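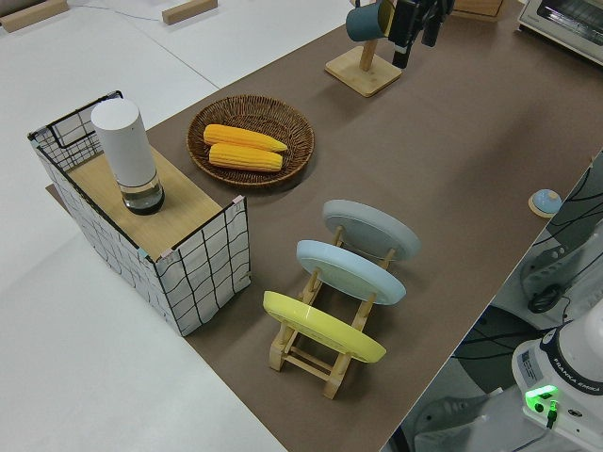 The arm at the mug stand, with plates, corn and toaster oven set out along the table.

I have been putting off writing about Flido for a good while, partly because I like the people behind it and partly because I kept changing my mind. Skilledico sells it as a monthly service for anyone who already owns a robot arm and would like it to do something useful with kitchen things. You set out your table, you send them your list of tasks, and they send back a working set of skills, tuned to your arm and your crockery. Our little workshop in Stindon signed up for the kitchen package, which comes with 8 tasks, and I have now lived with it long enough to have an opinion, or at any rate several that more or less point the same way.

My opinion is that it's a good service being sold with the wrong promise, and I'd like to explain that at a bit of length, so do put the kettle on.

Let me start with what I love, and there is a lot of it. The mug tasks are a joy. A mug hanging on a stand is an awkward thing to ask a gripper to deal with, what with the handle and the peg and the post all crowding in on each other, and if you've ever tried to teach that movement by hand you'll know how many afternoons it can swallow. Flido had ours going by teatime on the Saturday we set it up! The plates in the rack came along nearly as well. I had braced myself for a week of shouting at crockery, and there was very little shouting at all.

I'm also fond of how the service treats an ordinary table. A rival product we tried before, Ursu, wanted everything laid out on its own printed mat, with its own cups and its own bowls, and the moment you put down something from your own cupboard it sulked. Flido is quite happy with a wicker tray and a couple of corn cobs. That matters more to me than any speed figure. Kitchens are full of odd things that people happened to like in a shop, and a service that can only cope with its own dishes is really just selling you dishes.

Now for the grumble. The brochure says "set it and leave it", and I do wish it didn't. Of the 8 tasks, I would leave the room during two of them. The rest want a person nearby, with an eye on things and a hand near the stop button, and when we moved the rack a little further along the table (we wanted the elbow room) we had to book another tuning session. The session was friendly and quick. It was also £400, which I had to go and find on page 7 of the agreement, in a paragraph I had most certainly skimmed.

I don't think anybody at Skilledico set out to be sly about it. When I rang up they were kind and patient and talked me through the whole price list, and I came away liking them even more, which was annoying as I had rung up to be cross. But a small workshop plans its year around what it thinks it is buying. If you tell people they're getting a helper that looks after itself, they will feel let down by a helper that needs company, even when it is a very good helper.

So my plea to the company is a simple one: put the tuning price on the front page, and say plainly which tasks want watching. I would still have signed up, and I suspect most of your customers would have too. As for us, we've renewed until October, the rack is staying exactly where it is, and I'm saving up to ask them about the toaster oven door.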